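Torquil Sutherland has the phone wedged under his chin when I arrive at Femetmont's office in Dretbridge, and he waves me towards the kettle. He is learning, cheerfully, how many people move house without telling their dentist.

"You get hooked on it," says Floor Van Beek, who set up the call team. "Every wrong number is a little puzzle."

The puzzles come from contact lists, the sort that small businesses build up over years and then stop trusting. Koster, a chain of opticians, sent over 4,000 names in December. Van Beek's team of 10 rang the lot, in the early evening, by hand.

"Software can tell you a line is live," she says. "It can't tell you that Mrs So-and-so's son has the number now and she'd love a call on her new one. People are so helpful if you just ask nicely!"

Sutherland agrees. His best shift so far was 70 corrected records, and he still remembers the last of them, a retired bus driver who stayed on to discuss leeks.
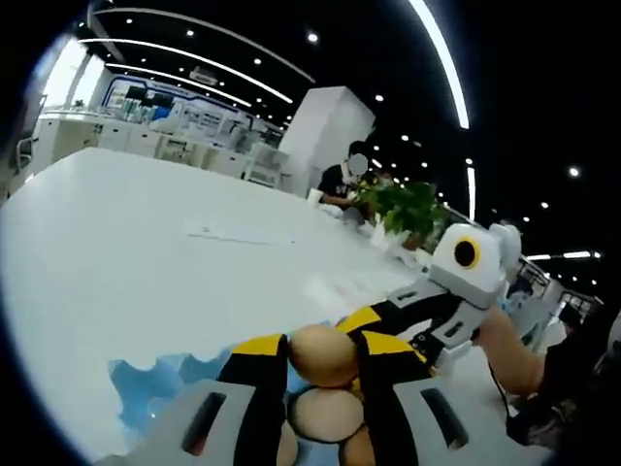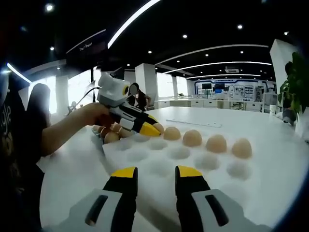

What about people who don't want to be rung at all? Van Beek is quick on this one. "They come straight off the list, and we tell the client why. A shorter list that works is a lovely thing. Foretti came to us with 2,000 numbers and went home with far fewer, and they were delighted."

She would like to try letters next, proper ones with stamps. Sutherland has already offered to write the envelopes, and his handwriting, I can report, is very good.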